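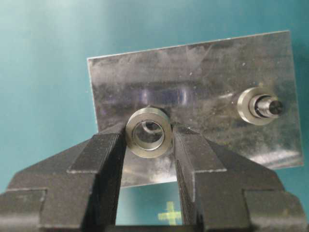
Ring cell at Closside works again after two weeks of adjustment

The small assembly cell at the Closside workshop of Fagerlund is back in regular use this September. The cell, which the operators call Statititz after the name painted on its old cabinet, has one robot arm with a two-finger gripper. Its job is simple to explain: it takes a short metal ring, brings it to a metal plate and puts it over a peg. To do this well many times in one shift is more difficult, and in the summer the cell did not do it well.

The trouble began after the fingers were changed in the spring. The old fingers had flat inner faces and were worn at the tips. The new ones are black, with a step partway up and a narrow tip, so that they can reach close to the plate without touching it. The drawing was correct and the fingers were made according to the drawing. But the position of the ring between the tips was now a little different from before, and the program still used the old value. For some weeks the operators corrected this by hand at the start of each shift. Sometimes the correction was good for the whole shift, and sometimes it was good only until lunch.

In August the maintenance group decided to stop these small corrections and to set up the cell again from the beginning. The work was done in the hours when the cell was not needed, mostly before seven in the morning, and for this reason it took two weeks.

The first step was cleaning. The plate is brushed metal, and it collects fine dust and small particles from the deburring bench in the next room. A particle below the plate can lift one corner by a very small amount, and then the peg is no longer square to the arm. The group removed the plate, wiped both sides with a cloth and alcohol, and cleaned the surface where it sits. The scratches on the upper face were left as they are. They come from normal use and have no influence on the fit. The upper side gets dusty again quite fast, and this is accepted, but the lower side must be clean each time the plate is mounted.

The second step was the fingers. Both were taken off and the mounting faces were checked for burrs. One screw on the left finger was found to be tightened less than the others. It was not loose to the hand, but under load the finger could move a little. All screws were replaced and tightened with the same torque wrench, in two passes. After this the gripper was closed on a gauge ring 8 times, and the position of the ring was measured each time. The results were close together, and the group could continue.

The third step took the longest time. The camera near the gripper looks between the fingers toward the plate, and the program uses its picture to find the peg before the ring goes near it. Brushed metal is not easy for a camera. It shows soft reflections of the lamps and of other things in the room, and when a bright area lies on the edge of the collar at the base of the peg, the program can take the wrong edge. In the summer this happened mainly in the afternoon, when the sun came through the side windows. It explains why a correction made in the morning was often not good later.

Two changes were made here. A simple screen was placed between the cell and the windows, and the lamp above the cell was moved back and turned down. The search area in the program was also made smaller, so that it contains the peg and its collar and not much more of the plate. The exposure time was set again after these changes. An earlier idea, to paint the plate matte, was not followed, as the paint would come off near the peg and make more particles.

After this the arm was taught again. The operator moves it in slow mode until the hole of the ring is in line with the end of the peg, saves this position, goes back, and approaches again from the other side. When both approaches give the same value, the position is accepted. The force limit for the last part of the movement was also reduced. If the ring meets the end of the peg and does not slide on, the arm now stops, goes back a short way and tries one more time. If the second try also fails, it puts the ring in the reject tray and calls the operator. Before, it pushed for longer, and this left marks on several pegs.

The acceptance test was a run of 496 cycles without correction by hand. The cell finished the run with 2 stops. In both cases the ring had a burr at the inside edge, and the arm put it in the tray as it should. The test was started in the early morning and went on through the afternoon, so that the change of daylight was part of it.

A new maintenance plan now hangs at the cell. At the start of each shift the operator wipes the finger tips and the camera window with a dry cloth and runs the gauge ring once. The ridges on the inner faces of the fingers are brushed out at the same time, as metal dust stays in them. After every 3,000 cycles the screws are checked with the torque wrench and the plate is taken off and cleaned on both sides. The taught position is changed only by maintenance, and each change is written in the book together with the old value. This last rule was asked for by the operators themselves. During the summer it was often not possible to know which value had been used the day before.

One set of spare fingers has been ordered and will be kept in the cabinet. When they are mounted, the measurement with the gauge ring and the teaching must be done again, even when the new fingers look the same as the old ones. A short instruction of one page is being written for this.

The second Fagerlund workshop, in Himside, has a cell of the same type with an older gripper. It will get the stepped fingers later in the autumn. The Closside group will go there for the setup and will bring the gauge ring and the torque wrench. The windows in Himside are on the north side, so a screen is not planned there for the moment.

Until the Himside cell is changed, rings for both workshops are assembled in Closside. Orders already confirmed are not affected. Questions about delivery can be sent to the order desk as usual.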